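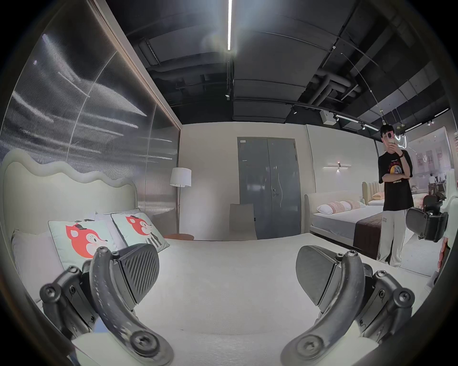

Ticket: Grikmont bed, headboard moves and knocks
Opened by: Brisa Palacios
Opened: 19/04/2019
Status: waiting for parts

Good morning. I write about the white upholstered bed with the wavy cream headboard, delivered to our Kirdale room by Troken. When a person sits and leans back on the pillows, the headboard goes backwards 2 cm and makes a knock. The bed itself does not move. I have tightened the bolts which I can reach from the side, but the knock is the same.

Reply from Troken support
Thank you, Brisa. Please take off the pillows and the fox cushions, lift the mattress at the head end and check the lower brackets. The bolts there should be 70 mm long. Can you measure one?

Brisa Palacios
I did this after lunch. The bolts on the left side are 70 mm, but on the right side they are only 40 mm, so I think they hold just the first part of the wood. I put them back and turned them until they stopped — it is better, but not good. With 11 turns of the key the short one is already loose again.

Reply from Troken support
The short bolts belong to the Ocampo model and were packed by mistake. We send you the right ones with new washers. Please do not use glue.

Brisa Palacios
Understood, no glue. One more question: the fabric on the back of the headboard has a small fold near the right bracket. Must I pull it flat before I put in the new bolts, or after? The covers of the fox cushions are fine, I only put them back in their place. I will write again when the parts are here.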